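Section 2: Setting up your Forkex call log

OK, so you've got Forkex installed and you've made your account (if you haven't, go back to Section 1, I'll wait). Now we get to the part I like best – telling it who represents you and getting your first call to a senator's office written down.

I'm Aiguo Han, and I wrote most of this guide after using Forkex through a long fight over the Pridthorpe redistricting map. I made plenty of mistakes, so you'll see them pop up in the notes.

Adding your officials

1. Open the Officials tab and press Add.
2. Type your full street address. A ZIP code alone will often put you in the wrong district, and then you're yelling at somebody else's state senator.
3. Wait for the list to load. You should get your U.S. senators, your House member and your state legislators. City council comes later, in Section 5.
4. Check every name against your state's official website. When somebody resigns or gets appointed mid-term, our list can lag behind.
5. Press Keep next to each one you want to follow.

Note: If you moved after the maps changed, delete the old address first. Forkex will happily hold both, and I once logged a whole month of calls under a guy I couldn't even vote for!

Logging a call

1. Press New Call and pick the official.
2. Choose the office you phoned, Washington or local. I always try local first, and I've had friendlier chats that way.
3. Put the bill number in the Subject box. If there's no bill, a few plain words will do, like "ethics hearing" or "should he step down."
4. Pick For, Against or Asking.
5. Write down what the staffer told you in the Notes box. You get 1000 characters, so please don't paste in your whole script (I tried).
6. Press Save. The call shows up at the top of your log with the time on it.

Caution: Don't put a staffer's last name or personal number in Notes if your log is shared. The people answering the phones are often interns, and they don't deserve strangers looking them up.

Caution: Deleting an official deletes every call under that name, too. Use Archive instead. I added the Archive button in July after wiping out 198 calls of my own, and yes, I'm still sore about it.

Sharing with your group

1. Go to Groups and press Join.
2. Enter the code your organizer gave you. Ours at Firkonau had letters and numbers mixed, and the capitals matter.
3. Decide whether the group sees your Notes or only the totals. Totals is the default, and I'd leave it there until you know everybody.

Note: A group can hold 525 members. Past that you'll need to split it, and by county works pretty well.

If the list comes up empty, sign out, sign back in and try the address again without the apartment number. If that fails, switch the lookup from Standard to Bai under Settings – it's slower, but it copes better with rural routes.

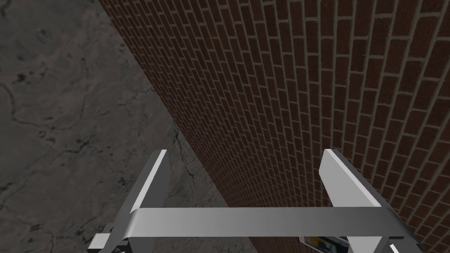 Forkex User Guide, March 2024 – page 2

Reminders and hearing alerts are in Section 3. Save at least one call before you start on those, or the reminder screen will stay grayed out.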